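From: Tarun Bisht
To: home-dyeing list
Subject: Re: [dye] weld + indigo going blotchy, and a question about hard water

Radu, everyone,

Sorry for the slow answer, been away from the mail and the backlog is awful. Typing this between two pots so excuse the shape of it.

Radu Zamfir wrote:

> Hello all. Third attempt at a green this winter and third time blotchy. I do
> the yellow first (dried weld, simmered), rinse, dry, then dip in indigo. The
> yellow looks even to me when it's dry. After the indigo I get dark patches
> and paler ones, worst along the folds. Cotton, old pillowcases mostly, mordanted
> with alum. Tap water here is very hard, the kettle furs up in no time.
>
> Questions:
> - is it the water?
> - should I be doing the blue first and the yellow second?
> - does anyone still scour with washing soda or is there something better?
> - I have 2000 grams of weld from Firura and would like not to waste it.
>
> Also is the swap still on for February? I have madder to give away.
>
> Radu

OK in order, sort of.

Water. I don't think so. Hard water is good for weld if anything, the chalk brightens it, people add chalk on purpose. I live on hard water too and my yellows are the one thing I never have trouble with. Madder the same, likes it hard. Cochineal is where it bites you, goes purply and dull. So leave the water alone for now, one thing at a time.

Scouring. This is my bet. Old pillowcases are full of stuff. Fabric softener, body oils, starch, whatever the last twenty years of laundry left in there. They feel soft and clean and they are not clean. Washing soda yes, still, and a drop of neutral soap, and simmer for a proper long time, I mean two hours and not the half hour it says in the leaflet. Look at the water after. If it's the color of tea do it again. I did a set of old sheets that took three goes before the water stayed clear.

Quick test: drop of water on the dry cloth. Soaks in at once, good. Sits there as a bead for even a couple of seconds, scour again. Do it in several places, hems and middle, the hems are always worse.

Folds. Wet the cloth out fully before it goes in the vat. Overnight in a bucket if you can. Then squeeze, so it's damp all through and not dripping. Dry cloth in indigo drinks it up at the edges and the folds and you get exactly what you're describing. And keep it moving under the surface, slowly, no splashing, opening the folds with your fingers. Gloves obviously. Don't overload the pot, one pillowcase at a time in anything under bucket size. I know it's boring.

Which first. People will fight about this. Nicanor Cortés taught me blue first, then mordant, then yellow, and his reason was that the vat is alkaline and strips some of the alum and the yellow along with it. That matches what I see. Yellow first you lose some yellow in every dip, and it doesn't come off evenly. Blue first you also get to stop and look at the blue on its own. If it's blotchy at that stage you re-dip till it's level, no harm done, then go on. So my vote is blue first. Yannick Huet does it the other way and gets lovely greens, so there you go. But he does one quick dip in a weak vat and rinses straight off.

Several weak dips beat one strong one by the way, whichever order. Let it air properly in between, ten minutes or more, untill there's no change in color left to happen. Hang it by a different edge each time.

After the indigo: rinse, then a bath with a splash of vinegar, then rinse again, then mordant. If you skip the vinegar the leftover alkali messes with the alum.

Your numbers, if it helps. My last green batch was 2734 grams dry weight of cotton, which is silly, I would not do that much at once again. Weld at equal weight to cloth gives a strong yellow, half gives you a softer one and over a mid blue half is plenty. So your 2000 grams goes a long way. Keep what you don't use dry and dark, mine has been in a paper sack in the cupboard for years and still works. A second simmer of the same weld is good for a paler piece too, don't throw it after one. 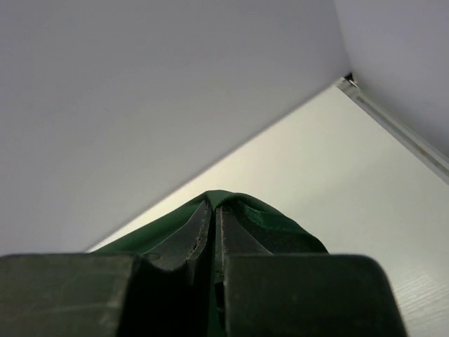 Don't boil weld hard. Under a simmer, bit of steam, that's it. Boil it and it goes toward brown, and then your green goes toward pond. If you've got a pinch of chalk put that in near the end. Strain the plant out before the cloth goes in, little bits stuck in the folds make dark specks, and that could be part of your problem as well now I think of it. Old tights make a good bag for it.

Can you rescue the three you have? Probably. Scour wouldn't be kind to the yellow but you've little to lose. I'd take the worst one, wet it out overnight, two or three weak dips to bring the pale parts up, vinegar, alum again, then weld again. It'll end up darker than you wanted. Bottle green, say. Or cut round the bad bits and use it for patching, I've got a whole drawer of those.

Where did you get the indigo, the Negi one or the Clirkier? The Negi is stronger in my hands and I had to cut the recipe down by 30 percent. If you went by the leaflet amounts with that you may have a vat that's just too strong, and a strong vat shows up every mistake.

Lightfastness, before someone asks. Weld is the best of the yellows but it still goes before the indigo does. Curtains will turn bluer on the window side. Raphaël Rolland has a long piece on this in the list archive, message 3381, worth reading, he left strips on a windowsill for a whole summer.

Swap: yes, February, same hall at Lutside as far as I know, doors at 10 in the morning. Bring the madder please!! I'll take a bag if it's going. I can bring alum, a tub of washing soda and two jars of walnut husk that smell terrible. Label everything with what it is and what year, last time we had mystery powders. And if anybody has a spare big stainless pot with a lid, mine has a pinhole near the handle.

Pot's getting too hot, have to go. Radu, tell us what the water drop does.

Tarun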